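Miyuki Shimada covers the table with brown paper before every class. It comes off a 20-metre roll, costs next to nothing and catches the drips when the parcels are opened. She teaches foil cooking at Beneck in the evenings, and most of her pupils arrive with a roll of foil they have only ever used for leftovers.

Carrots come first. They go in whole with butter and a pinch of cumin, and the foil is folded over loosely — tight parcels tear. A plate and a cloth are all anyone needs at the table.

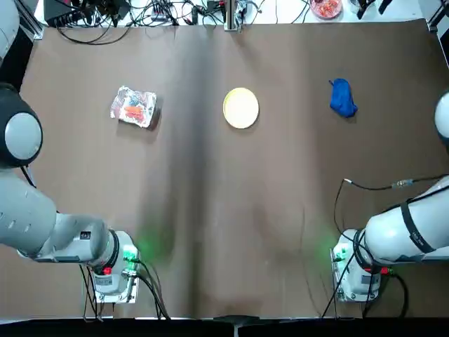

Can you open the foil partway through cooking?

Once is fine, near the end, but close it again quickly or the steam goes and the carrots dry out.

Shimada gives large ones almost an hour in a hot oven. The paper goes in the recycling afterwards if it is free of grease. The next course starts in May.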